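Shared Workshops Should Publish Their Failures

The Orkico workshop has hosted the Clullau gripper build since January. In that time its members have closed their hands on the trigger 1,182 times in logged trials, and 1,041 of those entries are now open to anyone who asks. The remainder are withheld pending review. It is our position that they should be released as well.

A home builder learns little from a polished parts list. Eun-ji Chae, who maintains the log, has argued that an entry marked "no grasp" deserves the same care as a successful one. We agree. Two fingers set wide over a plain gray surface, holding nothing, are a legitimate part of the record.
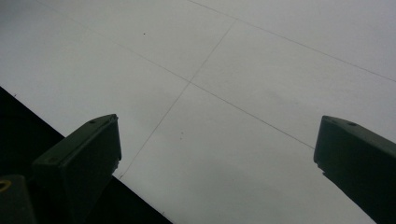
What We Ask of Members

Entries should be filed by 9 p.m. on the day of the trial, with the finger version noted. Corrections may be added later, but the original entry must remain.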